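Sorting Bench Layout - Group Report (draft 2)
Nithin Thampi and group, Kotian workshop module

Aim: cut the walking between the Kondberg racks and the packing end. Started in April, so only part of the data is in.

Method. We logged 212 picks with the old layout, then 486 with the new one. Same parts list both times. Timer was a phone, so not perfect. Each pick written down by hand then typed up, 3 sheets lost and redone.

Results. Fewer trips to the far rack - we got that much. Time per pick still all over the place, needs a proper table before we hand in. Mixed-up sizes happend less when every tray had its own spot.

Tray spacing was the part we argued over most. Batulier wanted them touching to save length, rest of us wanted gaps so you can get your fingers round the side walls. We went with gaps. The black trays sit in one row along the yellow top, evenly spaced, and they show up well against it. Glare on the yellow is a pain tho - bright spots between the trays, might try a matte sheet. Still to do: labels on the front edge, re-time the last batch.
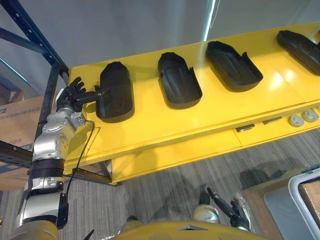
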